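Is a paid DNS app worth it for slow page loads?

Posted by Tekle Zeleke
January 31, 2024

My provider sold me a "network optimizer" called Sindell in December. The salesman claimed pages would load nearly twice as fast. I ran a speed test before and after and got 94 down both times. Pages still sit there blank for a few seconds before anything shows up. Am I missing something, or did I pay for an icon in my taskbar?

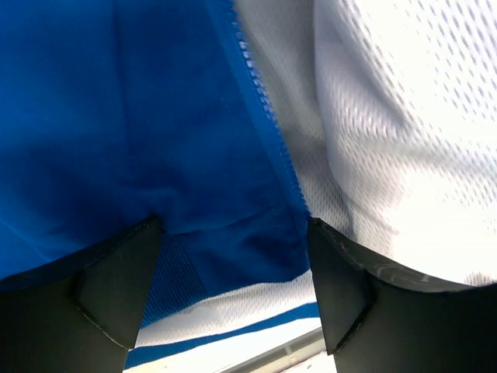 Latency and bandwidth are separate things, and a speed test mostly tells you about the second one. A tool like Sindell can only change which server looks up addresses for you. Think of the lookup as the zipper on a blue jacket: if it sticks, you wait at the door, however roomy the sleeves are. I doubt yours is sticking, though. Run a ping to your router first. Mine comes back in 7 ms over Wi-Fi, and I would worry if it were much higher than that.

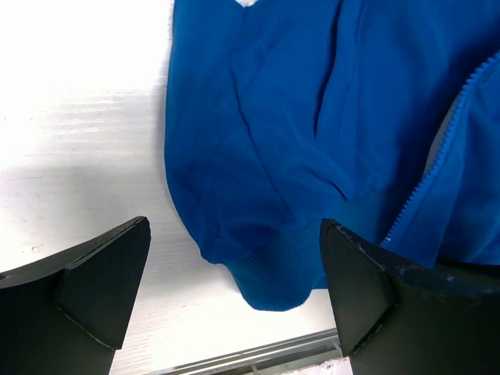

Then ping something outside your house and compare the two. If the first number is fine and the second jumps all over the place, the trouble is past your router and no app will touch it. Call the provider and don't let them sell you anything else.

Osvaldo Moura

Just switch to the Cullell router, it fixed everything for me. Way faster. Didn't have to set anything up.

Irfan Minhas

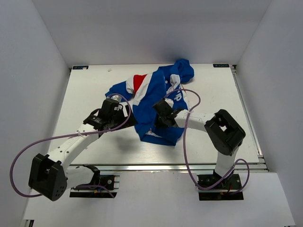
1 min read

I'd want to know what "everything" was before spending money on a Cullell. A new router also means a restart, a new channel and a cleared cache, and you can have all of those for free.

Tekle, uninstall Sindell, restart the router and load the same 13 pages you normally use. Do it in the evening too, when the neighbors are online. If nothing changes, check your browser extensions. I had one that was holding 1,482 blocked requests in a queue, and turning it off did more than any optimizer I've tried.

Radek Sýkora

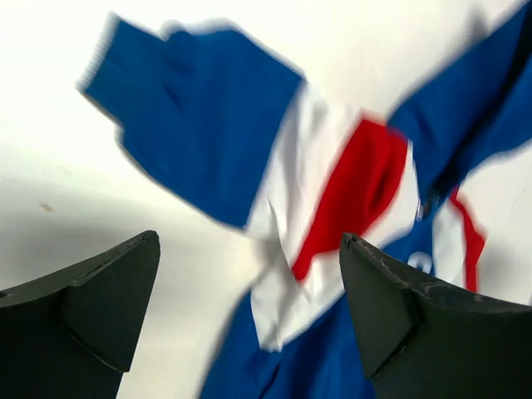

Related: Does restarting the router really clear anything?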